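칸칸이 나뉜 상자 앞에서

유리 뚜껑 달린 나무 진열함을 탁자에 올려놓고 보내는 오후
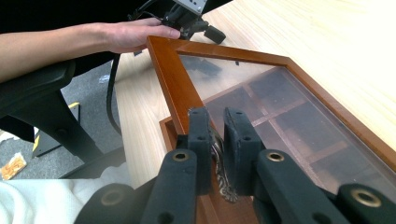 밝은색 나무 탁자에 비스듬히 놓인 유리 뚜껑 진열함. 안쪽은 얇은 나무 칸막이로 나뉘어 있다.

어릴 적 우리 집 서랍에는 단추며 우표며 바닷가에서 주워 온 돌멩이가 한데 뒤섞여 굴러다녔다. 어머니는 명절 때마다 버리자고 하셨고 나는 그때마다 서랍을 등으로 막고 섰는데, 지금 생각하면 그 물건들이 아까웠다기보다는 제자리를 한 번도 만들어 주지 못한 게 미안했던 것 같다. 그래서인지 나는 아직도 칸이 나뉜 상자만 보면 걸음이 느려진다.

지난 7월, 골목 안쪽의 작은 소품 가게 '이셀'에 들렀을 때도 그랬다. 붉은 기가 도는 갈색 테두리에 윤이 자르르 흐르는 진열함이 있기에 한참을 들여다보았다. 모서리는 비스듬히 잘라 맞물려 놓았는데, 이음매가 참 단정했다. 유리 아래로는 네모난 칸들이 바둑판처럼 이어졌다. 색이 옅은 탁자에 올려 두니 나무 빛깔이 한결 짙어 보이는 것도 마음에 들었다.

이런 상자를 집에 들이면 누구나 그날 저녁에 다 채우고 싶어진다(나도 그랬다!). 그런데 한꺼번에 채운 상자는 이상하게 금방 안 보게 된다. 나는 골무 하나, 조개껍데기 하나, 여행길에 얻은 2000원짜리 배지 하나를 며칠씩 사이를 두고 넣는다. 빈칸이 남아 있으면 산책길에 땅을 보는 눈도 달라지고, 친구들이 놀러 와서 "여긴 뭐 넣을 거야?" 하고 물어 주는 재미도 있다.

놓는 자리는 조금 고민해야 한다. 창가는 예쁘지만 유리에 빛이 뿌옇게 번져 정작 안이 잘 보이지 않고, 종이나 천은 색이 바래기 쉽다. 나는 창을 등진 낮은 서랍장 위에 두고 몸을 숙여 내려다보는 쪽을 좋아한다. 유리는 마른 천으로 살살 닦고, 나무 테두리는 물기를 꼭 짠 천으로 훔친 다음 바로 마른 천을 한 번 더 댄다. 칸막이 구석에 앉은 먼지에는 안 쓰는 그림붓만 한 것이 없다.

우리 집 상자에는 아직 빈칸이 여럿이다. 며칠 전에는 외투 주머니에서 나온 도토리를 넣을까 말까 하다가, 벌레가 걱정되어 일단 부엌 창턱에서 말리는 중이다.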